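February 24, 2020

# Recording Two-Handed Demonstrations with Hand-Held Grippers

This guide explains how to record, check and label demonstrations for the Trunia method. It is written for new operators at Molgate and for partner laboratories that intend to repeat our results. Readers are expected to have installed the Hakska recording software and to have completed the calibration described in its manual.

## Background

Under the Trunia method, a policy is learned from the motion of a person's hands. The operator holds one gripper in each hand and carries out an ordinary household task at a table. Each gripper carries its own camera, and a further camera records the work area from head height. The three streams are aligned in time and converted into a sequence of gripper positions and openings.

The task covered in this guide is the hairbrush task. The brush is a demanding object. Its handle is smooth and narrow, its head is wide, and the pins hide part of the contact area from the wrist camera. Policies trained on boxes and cups alone performed poorly on it in our trials.

## Before You Begin

The following items are required:

- Two hand-held grippers with marker plates fitted
- A table with a plain, pale covering
- One hairbrush and one small cup or container
- The Hakska software, set to record at 30 frames per second

Wipe the lens of each wrist camera. Route the cables to the outside of both forearms so that they do not cross the work area during a reach.

## Procedure

1. **Set the starting layout.** Place the brush and the cup on the table according to the layout card. Cards vary the angle of the brush and its distance from the cup. Do not repeat a card within a session.

2. **Start the recording.** Hold both grippers still, with the jaws open, for 4 seconds. The alignment step relies on this pause.

3. **Approach the brush.** Move one gripper toward the brush at a steady pace. Both the head and the handle are valid grasp points, and the data set should contain each of them. In a head grasp, one finger often covers part of the pins in the wrist view, as with the right-hand finger here. This degree of cover is acceptable provided that the handle can still be seen.

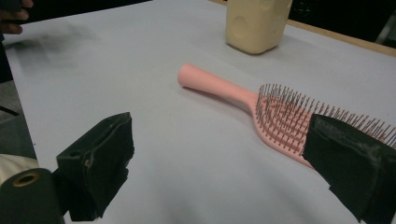

4. **Close the jaws and lift.** Close slowly until the brush is held, then raise it clear of the covering. If the brush turns in the jaws, continue the demonstration. Small corrections are useful training data and should not be edited out.

5. **Orient the brush.** Bring the head of the brush upward and toward the cup. Keep the free gripper near its own side of the table with its jaws open, and keep both marker plates in view of the head-height camera - a hidden plate is the most common cause of a rejected recording. 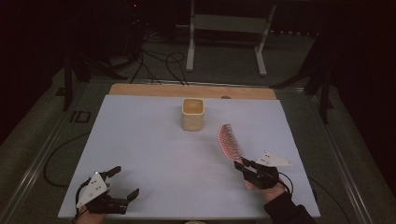
Hold the orientation briefly before completing the movement given on the card. Then lower the brush, open the jaws and withdraw.

6. **Stop and label.** Enter the grasp point (head or handle), the hand used and the outcome. An unsuccessful attempt is kept and labeled as such.

## Checking a Recording

Each recording must be reviewed on the day it is made. Open the three streams side by side and confirm the following points.

**Timing.** The opening pause should begin on the same frame in all streams. A difference of one frame is permitted.

**Jaw opening.** The software estimates the opening from the position of the fingertips in the wrist view. Select several frames in which the jaws are nearly or fully closed and compare the estimate with what the view shows. Errors tend to appear when a long, thin object passes behind the linkage. 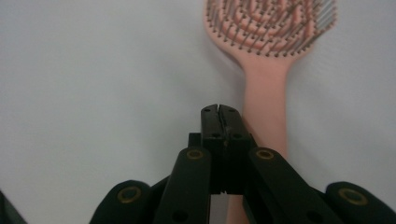

*Figure 3. Wrist view of the fingertips close together, with the brush handle passing behind the gripper.*

**Marker tracking.** Reject any recording in which either plate is lost for more than 30 consecutive frames.

## Results to Expect

Our reference set contains 900 accepted demonstrations of the hairbrush task. A further 34 were rejected, most of them for lost markers. The Shojaei baseline, our earlier single-camera policy, was trained on the same set and failed more often on handle grasps. Adding the head-height stream removed much of that gap - head grasps showed little change.

Partner laboratories should not expect the same outcome from a smaller set. Results became stable only when almost all layout cards had been used with both hands. A revised card set is planned for April, and recordings made with the present cards will remain valid.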